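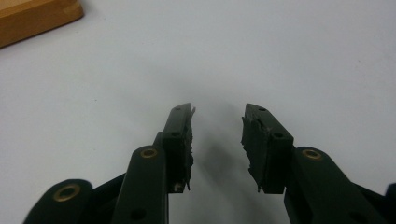
Tainá Vieira, Kurnitholm workshop
Report to the Hirkberg fund, 01/05/2025

Gripper upkeep, second period

Most of the work in this period went into the hand-held grippers at the peg station. We logged 674 runs and kept 559 of them. The rest were dropped during checking, and the commonest note against them was a peg turning in the fingers.

The pads are the weak point. The rubbery facing on the inner side of each finger has torn, and the edges have become ragged on both sides. The finger blocks and the linkage arms are still in service. We plan to change pads only, and to leave the arms and their brass bushings alone unless a joint feels loose by hand.

Peg work is harder on the pads than anything else we do. A peg is narrow, so the load falls on one small patch of the facing, and the person holding the tool tends to squeeze harder once that patch has gone. Both grippers are used over the same board, one person reaching in from the side with a peg pointing down towards the wood.

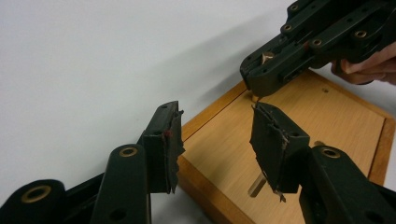

Bimla Rana wrote to ask whether we could turn the pads end for end and get a second life out of them before buying more. We tried it on one spare finger. The glue took part of the facing off with it, so we would sooner fit new ones — but a pad held by screws would make her idea possible, and Ziad Boutros has drawn one up for Viklund to price.

The glove station has needed less attention. Each glove carries a white tracking piece on top, and if one shifts the hand position drifts in the recording. Yogesh Rana now checks both against the block with the arrows at the start of a session. Cables are run down the outside of the forearm and looked over at the same time. 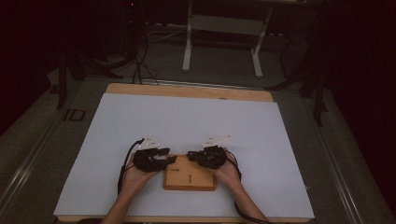
Glove station: block check with both hands on the board.

Until the new pads arrive we are carrying on with the worn set for wider objects and have stopped logging peg runs. Before each session the operator opens the gripper over the white table, looks along both inner faces and pulls off any strand that could catch. Akash Vashisht keeps the sheet. 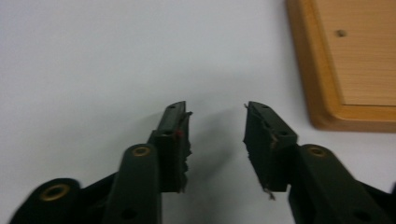 Next period

Fit new pads to both grippers, then repeat the peg runs with the old settings so that the two sets can be compared. Viklund has quoted delivery for October. We ask that the unspent Jinside travel money be moved to spares, as set out in our last letter.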